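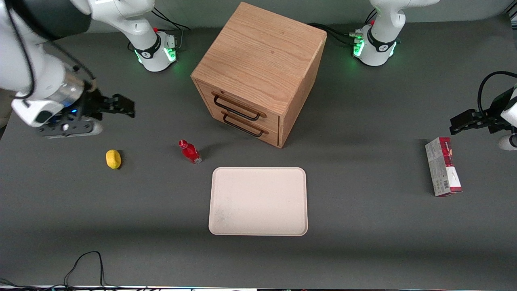
3.2 小型抽屉柜与台面散放物品

本节讨论的小型抽屉柜，指直接放在桌面、台面或矮柜顶上使用的双层抽屉柜，不包括落地家具和抽屉盒一类的轻型塑料收纳件。此类柜体在住户的描述里名称很不统一，有人叫“小柜子”，有人叫“首饰柜”或“杂物盒”，编码时一律归入“台面柜”。选择双层形式作为主要对象，是考虑到它只提供上、下两个去处，住户在归置物品时必须作出一次明确的取舍，取舍的结果也容易记录。图2中的浅色橡木柜属于这一形式：柜体近似立方体，两个抽屉上下叠置，各装一根黑色金属横条拉手，顶面木纹清楚。柜前的灰色台面上有一只带红盖的红色小塑料瓶，瓶身中部有一圈白色标签，再往左是一件柠檬形的黄色物品。瓶子和柠檬形物品分别对应本研究编码表中的“小瓶类”与“果形类”，这两类在台面上出现时，与柜体的关系差别很大，下文分别说明。

调查在Szilágyi住区和Zuvow住区进行，共40户，每户在入户时登记台面柜的位置、朝向、抽屉内容和柜体附近的散放物品，得到有效物品记录300条。两个住区的户型接近，厨房与起居空间之间都没有实墙，台面柜因此既可能放在厨房操作台的一端，也可能放在餐桌或书桌上。登记于10月开始，末次入户在2021年11月23日完成。住户在登记前没有被要求整理，也没有被告知登记的重点是抽屉柜，登记表的标题只写“台面物品”。

一条记录对应一件物品或一组不可分的物品。成套的小瓶若用托盘或橡皮筋固定在一起，记作一条；散开放置的，逐件记录。抽屉内的物品由住户本人取出并放回，登记人员不动手。这样做耗时较长，但住户在取放过程中常会自行说明某件东西为什么放在那里，这些说明以短句形式附在记录后面，是本节定性部分的主要材料。

3.2.1 柜体的朝向

台面柜与台面边缘的关系，原先并未列入登记表，是在最初几户登记之后补上的。补充的原因很简单：多数住户没有把柜子摆正。柜体正面既不与台面前缘平行，也不完全朝向一侧，而是斜向使用者常站或常坐的位置。图2中柜体正面也不与画面下缘平行，而是朝向左下方。拍摄角度会放大或缩小这种偏转，所以角度不从照片上读取。入户时的朝向一律由登记人员站在使用者惯常位置上判断，分为“正对”“斜对”“侧对”三种。

斜放的柜体有两点值得注意。其一，抽屉拉出时会占用柜前的一块斜向区域，这块区域与台面前缘之间留下一个三角形的余地，而余地正是散放物品最集中的地方。其二，柜体后侧与墙面之间也会空出一个夹角，住户往往把不常动的东西，例如备用的电线、折叠好的纸袋、说明书等，塞在这个夹角里。前一处物品更换很快，后一处几乎不变。有几户在登记时才发现夹角里还有早先找不到的东西。

住户对斜放的解释比较一致：坐着开抽屉时手腕顺。也有住户说没有想过，放下去就是那样。我们没有进一步追问，也不把“顺手”当作已经验证的原因。与之相对，厨房操作台上的柜子大多正放，原因可能在于操作台进深较小，柜体斜放后角部会伸出台面，或者顶住墙面插座。

3.2.2 拉手

本次登记的柜体来源不一，其中Preltari和Stullito两家的产品较多，其余为旧货、自制或来源不明。Preltari的双层柜使用横条拉手，Stullito的同类产品则在抽屉面板上沿开一道浅槽。两种做法在外观上差别不大，在使用中留下的痕迹却不同。横条拉手周围的面板较干净，手指接触的部位集中在金属件上；开槽面板的上沿则普遍颜色变深，浅色木料尤其明显。

拉手还带来另一种用法。住户会把轻的东西挂在横条上，常见的有发圈、钥匙绳、抹布和小号布袋。挂在上层拉手上的物品会遮住下层抽屉的一部分，但住户一般不觉得碍事，只有一户为此把布袋改挂到墙上。编码时，挂在拉手上的物品归为“柜外附着”，既不算抽屉内容，也不算台面散放。这一类数量不多，但位置非常稳定，住户能够不看就说出挂的是什么。

深色横条装在浅色面板上，远处也容易辨认。视力较弱的住户提到过这一点，他们更愿意使用拉手颜色与面板反差大的柜子。一位住户在开槽面板上贴了一小条深色胶带，作用与此相同。本研究没有测量照度和反差，只把这类说法如实记下。

3.2.3 小瓶类

小瓶类包括调味瓶、药瓶、胶水瓶、护手霜瓶以及用途不明的旧瓶。它们的共同点是能够直立、有盖，单手可以握住。在台面柜附近，小瓶通常离柜体正面较近，停在抽屉拉出之后刚好碰不到的地方。住户每次开抽屉都会顺手把瓶子往外推一点，久而久之，瓶子就停在了抽屉行程的边界上。登记人员请住户把抽屉全部拉开时，这种现象看得最清楚。

小瓶能否收入抽屉，首先取决于抽屉的净高。双层柜的单层高度有限，许多瓶子直立时放不进去，平放又怕漏。住户因此把能平放的先收，例如盖子旋紧的药瓶和固体胶，把装有液体的留在外面。带标签的瓶子平放以后，标签常转到下面，找的时候要逐个拿起来看，这也是一些住户不愿意收的理由。标签环绕瓶身一周的，转到哪一面都能看到一部分，情况稍好。

瓶盖颜色在抽屉内的查找中起的作用比预想的大。抽屉拉开以后，从上往下看，直立的瓶子首先露出的是盖子。住户说“红盖的那个”“白盖的那个”，很少说出瓶子里装的是什么。当两只瓶子盖色相同、瓶身不同时，他们会改用位置来说，例如“靠里面那个”。我们在编码表中保留了盖色一栏，瓶身颜色只作备注。透明或部分透明的瓶子还能看到余量，但必须拿到与眼睛接近的高度，在抽屉内基本看不出来。

也有一部分小瓶从未进过抽屉。它们多数每天使用，住户认为收起来反而要多一个动作。对这类物品，台面柜的作用更像一个靠背或参照物，瓶子放在柜子旁边，住户便知道它在哪里。柜子挪动以后，瓶子也跟着挪动，两者之间的相对位置保持不变。

3.2.4 果形类

果形类是编码过程中争议最多的一类。最初的登记表里只有“水果”，但入户时很快遇到装饰用的仿真水果、做成水果形状的捏捏球、海绵、计时器和儿童玩具。这些东西在几步之外与真水果难以区分，住户自己有时也混放在一个碗里。为避免登记人员凭外观判断，最后改用“果形类”一名，凡外形近似水果的都先归入此类，再由住户说明是不是食物。仅有照片而没有住户说明的，不作第二步判断。图2中的黄色物品即按这一规则处理，只记形状和颜色，表面记为柔和的哑光。

食用水果基本不进抽屉。住户给出的理由是会忘记，也怕压坏。柠檬略有例外，有住户把单个柠檬放进上层抽屉，和茶包放在一起，说是泡水时一并取用。非食用的果形物品去向则较杂：玩具进下层，计时器留在台面，装饰品放在柜顶。柜顶放装饰品的住户，一般不再在柜顶放别的东西。

果形类的另一个特点是容易移动。圆的或椭圆的东西没有固定的底面，碰一下就会换位置，台面稍有倾斜时会一直滚到挡住它的东西旁边。住户对此的处理办法包括放进碗里、垫一块布、靠在墙角等。靠在柜体侧面也是常见的做法，不过只在抽屉不经过的那一侧。没有住户把果形物品长期放在抽屉正前方，哪怕那里的空间较大。

3.2.5 上层与下层

在抽屉内容方面，上层以每天或隔天取用的小件为主，下层以成套、备用和季节性的物品为主。这与落地抽屉柜的一般情况相近，但理由并不完全相同。落地柜的下层需要弯腰，台面柜的两层高度相差很小，伸手的难度几乎没有区别。住户仍然把常用的放在上层，解释多为“打开就看得见”。坐着使用时，下层抽屉要拉得更开才能看到里面靠后的部分，上层则拉出一小段即可。

下层抽屉往往更满，也更不常整理。登记时，住户对上层的内容大致能事先说出，对下层则常有遗漏，遗漏的主要是电池、多余的纽扣、旧钥匙和票据。有些户的下层已经不再用来取东西，只用来放东西。我们把这种情况记为“只进不出”，判断依据是住户在前2周内没有从中取过任何物品。依据来自住户回忆，可能偏严，也可能偏松，后续若要比较不同住区，应改用抽屉内的简易标记来核对。

上下层的分工在家庭成员较多的户中会变成归属上的分工，例如上层归大人，下层归孩子。此时物品的使用频率不再起主要作用，孩子每天用的彩笔也放在下层。这类记录在编码时单独标出，没有并入按频率划分的部分。

3.2.6 柜顶

柜顶原本不是收纳空间，但几乎总有东西。与抽屉和柜前台面相比，柜顶物品的特点是临时放下之后没有再动。眼镜、信件、遥控器属于真正的临时物品，当天会被拿走；花瓶、相框、小摆件则已固定。木纹清楚的顶面上，住户更常垫杯垫或布巾，理由是怕留下水印，同时也有人认为垫上以后看不到木头，宁可不放杯子。

柜顶清空的时候，散放物品的位置也会发生变化。若柜前和侧面都有东西而柜顶没有，住户多半有意保持柜顶空着，问起时能说出明确的理由，例如需要把柜子整个搬开擦桌子，或者家里的猫会跳上去。对这些住户来说，柜顶是否空着比柜前是否整齐更重要。此类情况在登记表中只有一个勾选项，记录得过于简单，下一轮登记将增加一栏，请住户写明柜顶不放物品的原因，并注明由谁决定。

3.2.7 材料的限制

以上分类依据的是入户时一次登记的状态。同一户在早晨和晚上的台面可能很不相同，做饭前后的差别更大，本研究没有对同一户作重复登记。各类之间的比较均以登记表为准。柜体的木料名称也有不确定之处，住户报告的“橡木”可能指实木，也可能指贴面，在没有购买凭证或铭牌的情况下，登记表只写颜色深浅和纹理是否可见。拉手材料按手感和外观分为金属、木质、塑料和其他，包覆织物的归入其他。编码表全文及各类的判定细则见附录。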